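Last updated: March 5, 2018

Ticket: mixed bins and baskets jamming when nested
Opened by: Nandini Chacko
Product: Zurkley small storage set (blue, black, clear)
Status: open, waiting on supplier

Problem as reported

We bought the set for the parts shelves. The bins get put away nested at the end of a shift and laid out again the next morning. Blue into blue is fine most days. Blue into black jams, and once it jams it takes two people to get it apart. One rim split this way last week. The clear ones slide apart easily but they tip if a basket is put on top of them.

The order confirmation says all three colors are the same nominal size. I don't think they are, or else the rims are molded differently. The supplier asked us to lay everything out on a flat surface before going any further, so we used the green table.
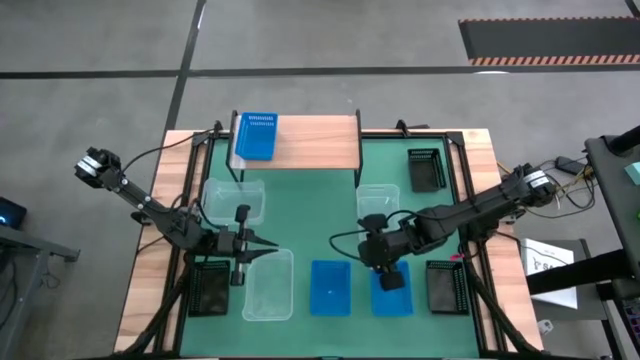

I also went through the paperwork. The blue and black ones came in one carton and the clear ones in another, with different labels. The clear carton has a Fetix sticker over the original one, so it may have been repacked somewhere along the way. I have kept both labels.

Things already tried before opening this ticket:

— Washed in warm water and dried overnight. No change.
— Dry silicone spray on the outside of the rims. Helped for a day, then the baskets picked up dust and it was worse.
— Nesting with the long sides turned the other way. They don't seat at all like that.
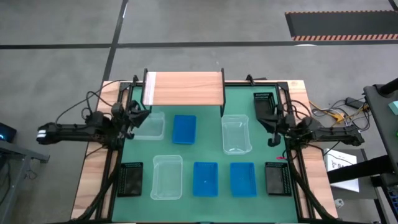

Check by color

Supplier's instructions were to try each color with its own kind first, leave the stack for 10 minutes, then pull straight up with one hand.

Blue in blue: came apart on the first pull, six tries out of six.
Clear in clear: same.
Black in black: stuck on 2 of 6 tries. Both times it let go when I pressed in the long wall near the rim.
Blue in black: stuck every time.

The black baskets have slots in the walls and a thick, flat rim. My guess is that the rim of the inner basket catches on the top of the slots in the outer one.

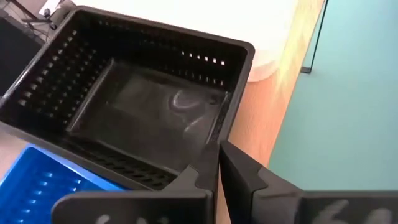

I tried a strip of cardboard down each short side as a spacer. It works, but the strips fall out when the stack is carried, so I wouldn't call it a fix. Alance, who handle our returns, want to know if we would accept a swap of the black ones only. Yes, if the replacements are all from the same batch.

For now the colors are being kept apart on the shelf. The blue baskets are wider at the top than at the bottom and those can stay in use. 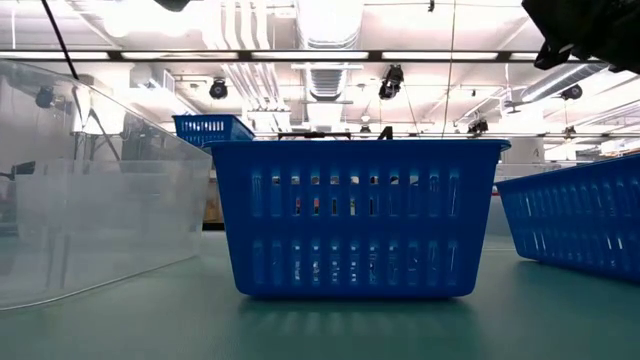

LEDESMA, March — Reply from supplier. They confirm the black baskets may be from an older mold and have asked for the marking on the underside. Sent it the same afternoon, along with both carton labels. They will send 3 replacement black baskets to try before we return the rest. The split one can be thrown away. Leave this ticket open until the replacements have been through the same check.

This site uses cookies to keep you signed in and to remember your ticket filters. By continuing you agree to our cookie policy.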